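Daza Bench Guide, section 6: Drinks Station Set-Up (two-arm)
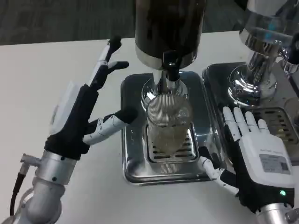 Fig. 6-1. Both hands at the trays, glass under the center spout.

Read section 5 first if the arms haven't been homed today. This section covers the drinks station only. Dish clearing is section 7, wiping down is section 8 (still a draft).

What this chore is good for right now
Short version: filling and holding a glass, yes, on a good day. Running a whole drinks table by itself, no. The station was picked for the Pavengate trials because it looks easy and isn't. Shiny steel, clear glass, a tap that wants a steady push, liquid that keeps coming if you're slow. A ten year old does it without thinking. Our best run at Pavengate was 28 glasses in a row without a person stepping in. Next run stopped at 2. Plan for the second number.

Before you start
You need: table, two dispensers, a drip tray for each, fluted glasses, towels, spill mat for the floor if you have carpet. Somebody at the stop button the whole time. Not across the room. At it.

6.1 Placing the table and trays
1. Lock the table legs. Check the top doesn't rock.
2. Put the two trays side by side, front edges facing the arms. Drain grates in and seated flat.
3. Stand a dispenser on each tray, base toward the back. Leave the grate clear in front of the base.
4. Push down lightly on each tray corner. If it clicks or tips, re-seat.
5. Mark the tray corners with tape. You will bump them. Everyone does.
Note: trays with a raised rim only. Flat trays let the glass slide off the front and the fingers can't find the edge.

6.2 Filling and first pour
1. Fill dispensers by hand. Never with the arms powerd.
2. Pour one glass yourself from each tap. Watch for a drip after closing.
3. If it keeps dripping, swap the tap washer before going on. The software can't tell a drip from a pour.
4. Empty the test glasses. Dry the outside of them well.
Caution: cold drinks sweat. A damp glass is the most common drop we log. Start with room temperature lemonade or plain water, go to cold later.

6.3 Bringing the hands in
1. Power on, wait for the green light on the hand. No light, no go.
2. Check the cables at the wrists. Slack enough for a full turn, not enough to hook a tap handle.
3. Open both hands all the way, then close, then open. Listen for grinding.
4. Jog the right hand down slowly until the fingers rest on the tray rim. Rest, not press.
5. Jog the left hand up next to the center tray, thumb side in. Stop a hand's width short of the glass.
6. Save this as START. Name it with the table number or you'll mix them up in October like we did.
Note: do not save START with a finger under a spout. Sticky joints, long evening with a brush.

6.4 Running a pour
1. Empty glass on the center grate, directly under the nozzle.
2. Press RUN ONCE. Not RUN LOOP. Loop comes after ten clean singles.
3. Watch the level, not the hand. Stop at 300 ml, or lower if the glass is narrow.
4. When the hand backs off, wait for the beep, then take the glass yourself the first few times.
5. Write down every stop, even the silly ones. Anas Boutros reads all of them and the fixes come out of that list.
Caution: the pour timer is a backup, it isn't a level sensor. Near-empty dispensers flow slower, fresh ones faster. Reset after each refill.

6.5 Common trouble
Hand misses the glass. Usually reflections. Chrome bases and steel trays throw back a second glass and the hand goes for that one. Move the lamp, or tape a matte cloth behind the dispenser.
Hand grips, glass turns. Tips are worn or wet. Dry first, then change tips. They last roughly 2000 grips.
Tray creeps forward. Right hand pressing too hard. Redo 6.3 step 4.
Tap left open. Hit stop, close by hand, do not let it retry. Retry will push the dispenser over backwards.
Everything fine, then nothing. Check the light on the hand. Then the plug.

6.6 What to tell people who ask
They'll ask if it can work a party. Say it can pour under watch, slower than a person, and it can't deal with a guest reaching in. Čestmír Šimko's rule at Skarketska is no guests inside the tape line with power on, and that goes for this guide to. Refilling, loading ice and washing the trays are all still done by people.

6.7 Shut down
1. Hands back to START, then open, then PARK.
2. Power off. Light out before you touch anything.
3. Lift out grates, rinse, dry.
4. Wipe fingertips with a damp cloth, no spray.
5. Log sheet goes in the folder on the cart. Continue to section 7.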